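Tendum 夹爪套件试用与评价：课程项目报告

作者：Haris Bangash，Tania Munasinghe
课程：机器人系统实践（硕士一年级）

一、前言

这份报告是我们两个人在“机器人系统实践”课上完成的项目。我们的中文还在学习中，如果有的句子不够自然，请老师原谅。报告原来的草稿是英文，后来我们决定直接用中文再写一遍，所以两个版本的内容不完全一样。

我们的题目是评价一个商品，就是 Wondolska 公司出售的 Tendum 教学套件。这个套件包括一只电动夹爪、一个控制盒、一套软件和一年的在线支持服务。实验室考虑明年给低年级的课使用它，因此老师希望有学生先完整地用一遍，然后写出优点、缺点和购买建议。

我们没有比较很多家的产品。除了 Tendum，我们只借到了 Makowska 的一只旧夹爪，在第四节里有一点对比。

二、套件的内容和价格

Tendum 分成基础版和课堂版。我们用的是基础版，价格是528欧元，不包括机械臂。课堂版多一套备用指尖和一份教师手册，价格需要写信询问。我们写了信，两天以后收到回答，对方要求先提供学校的订购编号，所以我们没有得到具体数字。

箱子里的东西包装得很整齐。每一袋螺丝都有编号，编号和安装说明书里的编号一致，这一点我们很喜欢。说明书有英文和德文，没有中文。英文部分的第三章有一个错误：连接控制盒的步骤写在安装法兰的步骤前面，如果按照这个顺序做，电缆会被压在法兰下面，必须拆开重新装。我们第一次就是这样做的，浪费了一个下午。

软件可以从 Wondolska 的网站下载。安装过程很简单，但是必须注册账户。Tania 的账户马上就能用，Haris 的账户等到第二天早上才收到确认邮件。如果一个班的学生同时注册，老师应该提前一周安排。

三、测试的方法

老师建议我们选择一个生活里的任务，不要只夹方块。我们选择了布类物品，具体是毛巾。毛巾的形状每次都不同，对夹爪的力量控制和对软件的示教功能都有比较高的要求。Tendum 的宣传页上也写着“适合柔软物品”，我们想知道这句话在课堂的条件下是不是成立。

测试分为两个任务。任务一是抓起：毛巾随意放在桌面上，夹爪从上方下降，夹住一处褶皱，提起并保持五秒。任务二是移动：抓起以后把毛巾放到桌子的另一边，放下时不能掉到桌子外面。每个任务做20次，每次开始以前用手把毛巾重新弄乱。

下降的高度和夹持的力量由我们在软件里设定，测试中间不改变。抓取点由操作的同学在屏幕上选择，所以这个结果里也有人的因素。我们两个人轮流操作，每人十次。

四、结果

任务一成功17次，任务二成功14次。失败的原因主要是下面几种。

第一，指尖碰到了布，但是没有夹住足够的厚度，提起的时候布滑掉。这种情况多数发生在毛巾比较平的时候。如果表面有一条明显的褶皱，夹住就容易得多。

第二，在移动过程中毛巾的一角拖在桌面上，放下以后位置不对。这个问题我们认为不是夹爪的责任，是我们设定的提升高度太低。

第三，软件有2次没有发出“闭合”的命令，屏幕上却显示已经完成。我们把日志发给了 Wondolska 的在线支持，对方回答说这是已知的问题，下一个版本会修改。回答很有礼貌，但是没有说下一个版本什么时候发布。

Makowska 的旧夹爪只做了任务一，成功12次。它的指尖是硬塑料，已经有磨损，这个比较不太公平，我们只把数字写在这里供参考。

五、对高度设定的讨论

在所有的参数里，下降高度对结果的影响最大。太高，指尖只能碰到布的绒毛；太低，指尖会压在桌面上，控制盒就发出警告并停止。Tendum 的软件允许以毫米为单位调整，可是界面上的数值是从法兰开始计算的，不是从指尖开始计算。学生需要自己减去夹爪的长度。说明书里有这个长度，但是写在附录的表格中，我们找了很久。

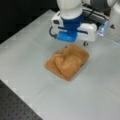

我们后来的做法是先让夹爪停在布的上方，用眼睛确认位置，再一小步一小步下降，记下刚好能夹住的数值。这个方法比较慢，全部调好用了26分钟，不过调好以后就很稳定。我们建议 Wondolska 在软件里增加一个“设定指尖零点”的按钮。Dretley 实训中心的同学告诉我们，他们在自己的程序里写了一个小函数来做这件事，也很方便。

毛巾的厚度也有影响。厚的毛巾容易形成高的褶皱，适合从上面夹；薄的抹布几乎贴在桌面上，我们试了几次都不理想，没有放进正式的数据。

六、适合谁使用

我们认为 Tendum 适合已经学过一个学期编程的学生。安装部分需要两个人一起做，一个人扶住夹爪，另一个人拧螺丝。没有任何基础的学生也能运行自带的演示程序，但是遇到坐标的问题时会很困难。

对老师来说，最大的工作是准备。账户、软件更新、指尖的清洁都需要时间。布的纤维会留在指尖的缝里，每做完一组测试，我们用小刷子清理一次。说明书没有提到清理的方法。

七、建议

如果实验室购买，我们建议先买两套基础版，把说明书第三章的正确顺序打印出来贴在箱盖里面。课堂版的价格应该由老师用学校的名义询问。支持服务到期以后是否收费，网站上没有写清楚，也需要在订购以前确认。

我们自己的评价是：夹爪本身质量好，软件一般，说明书需要修改。以后如果有时间，我们想用同样的方法测试衣服和袜子，并且让一位没有参加过本项目的同学来操作，看看结果有多大的变化。

测试记录表和软件日志放在课程网盘里，文件夹的名字是“Tendum_毛巾”。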